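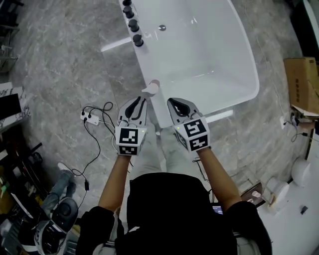
Checklist for the Dodura hand grippers, bathroom set-up. Run through it before the first take and again after any break longer than 26 minutes. Comments are from the December check of the home build. Tick, cross or n/a, and write something if it's a cross.

## Grippers

- [x] Marker cubes seated square on both tools, no rocking when pushed with a thumb
- [x] Marker faces clean, no scuffs or lifted corners
- [x] Left and right cubes not swapped
- [x] Green light showing on each cube
- [ ] Black pads flat inside the jaws

Comment: right pad had started to lift at the tip. Re-glued with contact adhesive and left overnight. Check it again next time before ticking.

- [x] Jaws open and close fully without sticking

Comment: left was stiff at the start of travel. One screw backed off a quarter turn. The printed parts are the second Nokadia set – the first set cracked at the hinge and should not be used as spares.

## Power and cables

- [ ] Power strip off the floor and away from the basin

Comment: fail. It was on the tiles to the left of the basin with the cables looped round it. Move it to the shelving side and up off the floor before any water is run. Dry takes only until this is done.

- [ ] No cable across standing area

Comment: fail, left side. Tape down or clip to the shelf.

- [x] RCD trips on the test button
- [x] Gripper leads long enough to reach the far rim without pulling

## Handling check

- [x] Pick up the plastic cup with the left gripper, hold it over the front lip, right gripper open and clear of the rim
- [x] Cup does not slip or crush
- [x] Cubes do not knock together when both hands are in close

Comment: go gently with the clear cup.
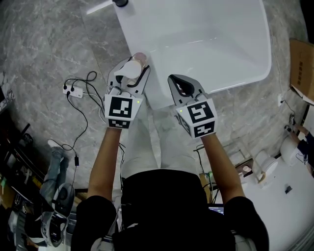
## Floor and room

- [x] Tiles dry, shoes on
- [x] Anyone else in the room knows a take is running
- [ ] Boxes clear of the walkway

Comment: cardboard box still on the right. Flatten it or take it out.

## Recording

- [x] Usman tracker script starts and sees both cubes
- [x] Free space checked on the laptop
- [x] Test take saved and played back

Comment: test take was 1048 frames, 11 with a cube lost. Limit is 26, so passed. File is in the Plerunska folder under take 258.

## Result

Usable for dry takes. Not signed off for water – two cable items open, pad to be rechecked.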